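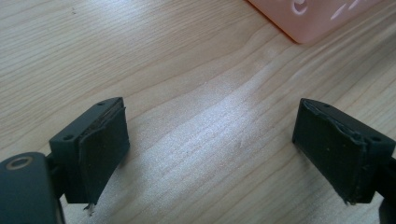 Chapter 4: Getting Around by River

Textbooks > Travel and Place > Unit 2 > Chapter 4

I first went up the Vorkance in July, on a cargo boat out of Balalcombe, and I'd packed all the wrong things (two pairs of good shoes!). The trip was supposed to take 3 hours. We tied up at dusk, with over 200 sacks of rice still on deck and me asleep on one of them.

I loved it, and I've been hooked on river towns ever since. In this chapter I want you to think about what a river does to the places along it. Why does the market at Nuso face the water and turn its back to the road? Who sets the fare when there's only one boat?

We'll start with landings and ferries, then move on to how visitors change a timetable. Keep a map handy and follow the river with your finger as you read. I still do!

Key terms: landing, ferry right, upstream fare, day visitor

4 shares | 3 comments

riverbend_reader: Nuso has a road bridge now, but the market still faces the water.

mapfan: Is there an answer key for the fare exercise?

tern44: Used this with my evening class and they argued about the boat fares until closing.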